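Sturnonlow Payments Policy Enforcement, Progress Report No. 2
Prepared for the Mosbridge grant office by Sachiko Chiba, 2020-09-04

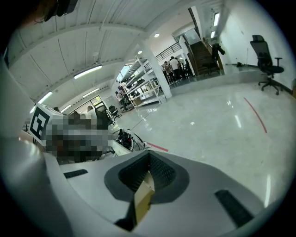

Which merchant accounts are in scope for this reporting period?

All accounts opened through the Sosell checkout service that were flagged under the acceptable use policy and had not been closed when the period began. Accounts flagged for unpaid fees or chargebacks alone are handled by the risk desk and are left out of the figures.

Case review

The period opened with 113 flagged accounts. Reviewers have closed 44 of them. The remaining 69 are in the queue, most of them waiting on a second reading of the merchant's site. Two closed cases were appealed, and both appeals are still open.

The second reading takes longer than planned. Policy section four covers promotion of violence or hatred against a group, and it applies to the merchant's own pages as well as to linked pages the merchant controls. Ownership of a linked page is often unclear. Reviewers now record the basis for each ownership finding in the case log before a decision goes out. Older entries are being brought up to the same standard as they are reopened.

Notice and fund release

The notice letter was rewritten. It names the policy section, the date service ends and the address for appeals. The earlier version cited the policy as a whole, and merchants wrote back asking which part applied. Balances held at closing are released on the schedule in the merchant agreement. No change to that schedule is proposed.

Software

Illia Dovhaniuk moved the case log from shared spreadsheets to the Antoniuk case tracker. Attachments over 50 MB do not import and are kept on the old drive with a pointer in the record. Duplicate merchant IDs were merged by hand. The link between the tracker and Sosell account status is one-way for now: a closed case does not close the account, and an operator has to do that step separately. A two-way link is in testing.

Open items

Written rule for merchants that move to a new domain after notice. Draft is with legal.

Appeals reader independent of the first reviewer. Role approved, not filled.

Public summary of closures by policy section. Format to be agreed with Mosbridge before the end of September.

Spending is within the approved budget lines. No transfer between lines is requested.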